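How to prepare a workplace when part of the hand work goes to a robot

Greltard, Wednesday, July 30, 2025

Last winter our company, Renano, started to move a part of the table work in the returns department to robots. We receive goods which customers send back – mostly kitchen things, trays, covers, small textiles – and we check them, fold or close them, and put them in the correct container. I was responsible for the change on the floor, and since then colleagues from other sites have written to me with the same questions. I decided to write down the steps in one place.

The guide is for team leaders. You do not need to be an engineer to follow it. The technical side is normally done by your supplier; ours was Plakura, and they did their part well. The other side, with the people, the tables and the shifts, will be yours.

What you need before you begin

– One table which is used for nothing else during the first weeks.
– A list of the tasks, written by the people who do them.
– Two hand-held grippers, so that one can be cleaned while the other is used.
– A place to write down problems. We used a paper notebook with a string.
– Written agreement from management about what happens with the jobs. More about this in step 2.

Step 1. Write the list of tasks with the team

Do not take the list from the job description. Our job description had a single line for the table: "inspect and sort returned articles". When the team wrote the list themselves, it covered four pages. There were tasks I had never heard of, for example to shake a folded cover one time before you put it away, so that you feel if something is still inside.

Give the team one week for the list. Let it hang on the wall and let everybody write on it. After the week, mark each task with one of three letters:

K – keep. It stays with a person.
T – try. It can be shown to the robot.
L – later. We do not know yet.

We put most of the textile tasks under L. Soft things change their shape each time you touch them, and it is better to begin with something that has a hard edge.

Step 2. Say clearly what will change, and say it early

We made a mistake in this step. The first meeting was in January, and I spoke for a long time about the technology and very little about the contracts. After the meeting there were rumours in the canteen for two weeks. I had to call a second meeting, and it was much more difficult than the first one.

Prepare answers to these questions before you call the team together:

Will somebody lose their work?
Will the pay stay the same if the tasks change?
Who decides if the robot is good enough?
Are people measured while they teach it?
Can somebody say no?

In our case no permanent contract was ended, but two temporary contracts were not renewed in spring, and people noticed. If you have such a situation, please say it openly. The team will find it out in any case, and then they will not believe you about the other points.

For the last question our answer was yes. Teaching the robot is voluntary, and who does not want it stays at the normal tables with the same pay. I recommend this strongly. A person who has been forced will do the movements quickly and without care, and the robot learns them like this.

Step 3. Set up the table

Choose a table with the same surface as the tables in daily use. We first had a special white one, and the results did not transfer well when we went back to wood. Put the lamp above and look at the surface from the side where the worker stands. A small shine is normal. If it disturbs the eyes of the worker after one hour, move the lamp.

Place on the table only what the task needs. For a first task we used one container and one article. Leave a free area in the middle, big enough that the hands can turn without touching anything.

The height is also important. The hand-held gripper makes the arm a little longer, so a table that was comfortable for bare hands can be too high. We lowered ours by the width of a hand and the complaints about shoulders became fewer.

Step 4. Check the gripper before each session

The gripper is the tool which the worker holds in the hand and closes around the article. It has two fingers, and on the inner side of each finger sits a pad. The robot has the same fingers and the same pads, so what the worker feels and what the robot will do later are close to each other.

Before the session, open the jaws completely and hold them over the free part of the table. Look at both pads in good light. Then close the jaws slowly and watch that they meet evenly. 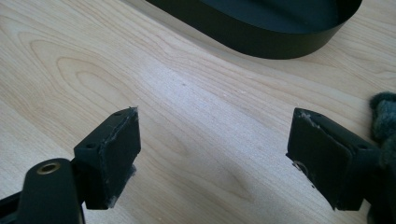
Fibres are the usual trouble in a department with textiles. They collect on the edges of the lining first and after some time they go also to the flat part, and then the grip becomes weaker. Take them away with a soft dry brush, always from the middle to the outside. Do not pull at a fibre which is caught under the lining, because the lining can come up with it. Cut it with small scissors.

Pay attention to the corners. When a corner begins to lift, write it in the notebook with the side, left or right. A lifted corner can still work for hard articles, but for thin fabric you should change the pad. Always change both pads together. With one new and one old pad the article turns in the grip, and the worker starts to correct this with the wrist without noticing.

At the end of the check, look at the screws. They should be tight, but do not use force.

Step 5. Teach the first task

Begin with one simple movement, for example taking an article from the table and putting it in the container. The worker does it with the gripper in a calm and normal speed. Explain that it is not a test. Mistakes can stay in the recording if they are corrected in the same movement, as it is useful for the robot to see how a person repairs a bad grip.

Change the position of the article each time. Change also the position of the container after some repetitions. Our workers found this boring, and they were right. What helped was to let two people share the table: one works with the gripper, the other one arranges the articles, and after a while they change.

A session should not be longer than 66 minutes, including the check. The number looks strange, I know. It is one third of the time between our breaks, and the team asked for it because the change of place is then always clear. You can take another length, but decide it together and keep to it.

For our first task we recorded 700 repetitions. After we had removed the ones with a bad start or a wrong article, 514 remained. Plan for such a loss from the beginning and tell the team that it is normal. Otherwise they feel that a part of their work was thrown away.

Step 6. Let the workers judge the result

When the robot does the task for the first time, the people who taught it should be in the room. With us it was quiet for a moment and then somebody said that it puts the tray down like our evening shift, a bit too early. This was a joke, but it was also correct. We looked at the recordings and most of them were from the evening.

Make a simple sheet with three columns: good, acceptable, not good. The worker fills it in, not the supplier and not the team leader. If the sheet shows "not good" more often than the team has agreed, the task goes back to step 5. At our site in Chou they left out this sheet to save time, and after one month the workers were repairing the robot's piles by hand without telling it to anyone.

Step 7. Change the roles on paper also

After some months our people did different things than before. Some clean and check the grippers, some teach, some watch the robot and take out the difficult articles. These are real tasks and they need time. In the beginning we had not planned any time for the cleaning, and it was done in the breaks. That was my fault, and it was corrected after a complaint.

Write the new tasks into the job descriptions. Pay the training. Rotate the watching, because to look at a machine for a whole shift is tiring in another way than working with the hands. Several colleagues told me they go home with less pain in the fingers and more in the head.

One more thing about talking. At the old tables people stood opposite each other and could speak the whole day. At the teaching table they need to concentrate, and next to the robot it is noisy. Two of our most experienced colleagues asked to go back to the old tables for this reason alone. We agreed, and I would do it again.

Common problems

The gripper slips on articles which it held well yesterday.
Clean the pads first. If it does not help, compare with the second gripper.

The worker has pain in the thumb.
Stop the session. Check the table height and how strongly the jaws must be pressed. Do not continue with the other hand without practice.

The recordings are good but the robot is worse than before.
Ask if something on the table was changed. We had this after somebody exchanged the container for a newer one with a higher wall.

Nobody volunteers any more.
Go back to step 2 and check which of your answers are no longer true.

If you use another kind of article and your list of tasks looks very different, I would like to read it. You can send it to the returns department in Greltard, and please write which tasks you have put under L. We are starting with the textiles after the holidays and our own list for this is still short.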